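Chala Court Residents' Association
Minutes of the September meeting, laundry room, 7:30 p.m. 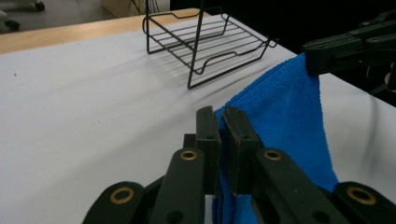 Blue microfiber towel, September.

Present: Gebremedhin Alemayehu (chair), Lensa Feyisa, Liam Treloar, Silvia Beneš (minutes). Apologies from Kalkidan Lencho.

1. Last minutes. Accepted. Liam asked that "the dryers are fixed" be changed to "the dryers are said to be fixed." Agreed.

2. Shared cleaning supplies. Lensa reported that the paper towel bill is still going up and proposed cloths for the common areas. Woltison has offered a pack of 30 microfiber towels and says they cut cleaning time by 80 percent. Liam asked 80 percent of what. The leaflet does not say. Silvia noted that the last "lifetime" mop heads from the same supplier were in the trash by spring. Gebremedhin felt a trial would do no harm. Agreed to buy one pack and look again in two months. No standing order to be signed.

3. Washing machines. Irnico wants to replace the coin boxes with a phone app. The quote is $3,628, with a "service fee" on top that the salesman could not put a number on. Lensa asked what happens when the signal drops in the basement, as it does most evenings. He had told her it "shouldn't be an issue." Members were not persuaded. Gebremedhin to ask for the fee in writing. No vote taken.

4. Noise after 10 p.m. Two more complaints about the spin cycle. The sign has been up for a year and Liam doubts anyone reads it. Silvia suggested a timer on the outlet. Liam doubts that too, but will get a price.

5. Parking. Kalkidan sent a note asking for 20 minutes on this at the next meeting. Granted, with Liam asking that it be held to 20.

6. Other business. The Pernano window cleaners did not come again. Lensa to call them.

Closed 8:50 p.m. Next meeting same place, if the light is working.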